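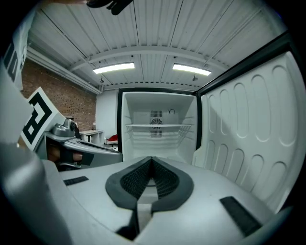 Meeting Notes – Chores and Machines Group

Minutes, 29 April 2018, Ilthorpe. I'm typing these up from my scribbles, so shout if I got you wrong.

Muammer Oral chaired and we started late, my fault, I had the key.

Last minutes. Passed, with one fix: the folding trial at Drunthorpe ran to 48 towels and I had written 84. Sorry!

Fridges. This took up most of the evening. The question was whether a machine can clear and wipe out a fridge yet, start to finish, with no one stepping in. Muammer says no and I mostly agree with him. Picking up a jar is fine these days. What gets them is the wire shelf (thin rods, shiny, stuff tips over on it) and then the door, with all those molded ovals on the inside. Try getting a cloth into those – I can barely do it with my own fingers. The Hillen people think soft fingers with a bit of texture will get most of the way there in a couple of years. Muammer offered to bet them lunch.

We went back and forth on whether an empty fridge is even a fair test. Half of us said start empty and add things later, and the other half said an empty fridge is a box and real ones have leftovers in them. I'm in the leftovers camp. We agreed to score the two separately.

Shop floor. Tudose sent a note about restocking. Their machine put 17 boxes on a shelf in an hour and needed help with 2 of them. I thought that was pretty good, but it was pointed out that a teenager would be done before the coffee got cold. Sweeping went better, and they want to keep going with it.

Money. We have 800 left for the year. Agreed to hold on to it until we know what the August demo day will cost.

To do: Muammer to write the fridge scoring sheet. Me to answer Tudose and ask what kind of boxes. Hillen to send over their notes on grip.

Next meeting same place, and I'll bring the key on time.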